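Wastholm Picture Book Texts

Page-by-page texts and short blurbs for picture books read aloud to children aged two to six. 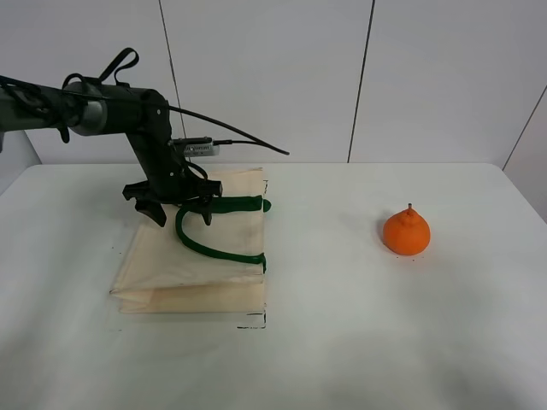
Summary

Wastholm is a collection of 800 picture book records in English. Each record holds the running text of one book, split by page, along with a blurb, a suggested age range and a few notes on how the book reads aloud. It was put together for people who study early reading or build catalogs for small libraries.

The texts were commissioned for this collection or given to it by their authors. Nothing was copied from books on sale. Many of the stories were later printed in short runs by Kemden, a small press, and the collection keeps the wording of the manuscript where it differs from the printed book.

What is in a record

id: a short code, unique within the collection
title: the title as the author gave it
author_name: may be a pen name
pages: a list of page texts, in order
blurb: the back cover text, usually two to four sentences
age_low, age_high: whole years
topics: one or more terms from topics.txt
rhyme: yes, no or partly
refrain: the repeated line, if the book has one
reading_notes: free text, sometimes empty
source: Dimetti, Naqvi or direct

Pages with no words are kept as empty strings so that page numbers still match the book. Please don't drop them when you load the data. Several stories depend on a silent page just before the end.

Length and layout

The longest text in the collection runs to more than 2,000 words, which is too long for most bedtime readers and is marked as such in its notes. The shortest has 22 words. Board books are at the low end and are tagged "board" under topics.

Files are plain text in UTF-8, one record per file, with a single index file in the top folder. Line breaks inside a page are the author's own. In rhyming books they matter, so the loader leaves them alone unless you set join_lines to yes.

Where the texts came from

Dimetti is the larger of the two outside sources. It was a writing program for people who had never published for children, and its texts went through two rounds of edits before they reached us. They tend to be tidy, with a clear problem on the first spread and a solution near the end. Animals are by far the most common main characters, bears in particular.

Naqvi is a set of 200 bedtime stories. These were written to be spoken and were typed up afterward. Sentences are longer and start with "and" more often than an editor would normally allow. We left that as it was. Page breaks in this set were added by us and are only a guess at where a picture would turn up, so don't use them to study pacing.

The remaining records are marked "direct" and came straight from their authors. Quality varies more in this group.

Age ranges

Authors suggested an age range, and a second reader could change it. When the two disagreed by one year we kept the wider range. When they disagreed by more, the record went to a third reader, whose answer was final. The original suggestions are not included.

Age ranges describe who the book is read to. A five-year-old who enjoys hearing a story may be years away from reading it alone, and the collection says nothing about reading level. We looked at adding a score for that and dropped the idea after the standard formulas gave odd results on very short texts, especially ones full of made-up animal noises.

Blurbs

Most blurbs were written by the author. Some Dimetti blurbs were written by an editor who had not worked on the story, and a handful promise things the story doesn't deliver. One mentions a duck that was cut in the second draft. These have been left in place and carry the note "blurb mismatch" in reading_notes.

If you are using the blurbs to test summaries, filter those out first.

Suggested uses

Comparing refrains and repeated phrases across stories
Building and testing search for a children's library catalog
Studying how blurbs differ from the texts they sell
Choosing read-aloud texts for a story hour, with the notes as a rough guide

Things to watch for

There are no illustrations in the collection. In a picture book the words often leave out what the drawing is meant to show, and some texts make little sense alone. "And there it was!" may be the whole of a page. Art notes that authors put in square brackets were moved to reading_notes where we found them, though a few are probably still in the page text.

Settings lean toward farms, gardens and small towns. Stories set in apartments are few. Grandparents appear often and usually bake. Anyone drawing conclusions about children's books in general should keep in mind that this is a small collection from a small number of sources.

Spelling was changed to American forms throughout, except in names and in rhymes that would break.

Known problems

Some records list the topic "night" and others "bedtime" for the same kind of story. The terms will be merged in the next version, planned for July.

The refrain field holds only one line. Books with a two-line refrain have the first line there and the second in reading_notes.

Apostrophes are curly in the Naqvi texts and straight everywhere else.

License and credit

The texts may be used for research, teaching and library work. Reading them aloud to a group is fine and needs no permission. Printing a full story, on paper or on a website, requires the author's consent, and requests should be sent through the contact form on the project page. Please credit the collection as "Wastholm Picture Book Texts" and give the author's name whenever you quote from a story.

Authors may withdraw a text at any time. Withdrawn ids are listed in withdrawn.txt and are never reused.

Last updated 2024-03-06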